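Sudico wants your messy floors

Sudico has started its second round of home recordings for Vunik, the tidying model it's been training since January. 17 homes in Brusness signed up so far, the target is 70. Each one gives four short sessions, picking things up, moving them, putting them back.

Jovita Ochoa runs the recordings. She says the first batch was too clean. "People tidied before we came. Every floor looked the same and the model learnt nothing about cords." So new rule - leave it how it is. Bags, chargers, umbrellas, all of it stays on the floor.

Cords are still the hard part. Of 103 failed grasps in round one most were cable or thin plastic, according to Benedikt Aebischer, who labels the clips. He wants more of both, and more see-thru stuff genrally.

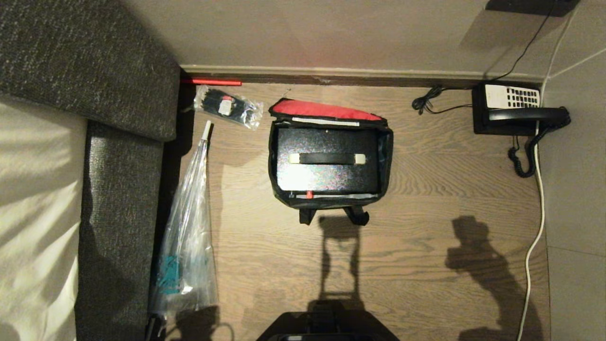

Corded phone, open bag and a clear umbrella on the floor during a Vunik recording.

Sessions run mornings only for now, evening slots maybe later. Sign up at the Sudico desk in the Aguirre building, ask for Hannelore Ruppert. Renters fine too.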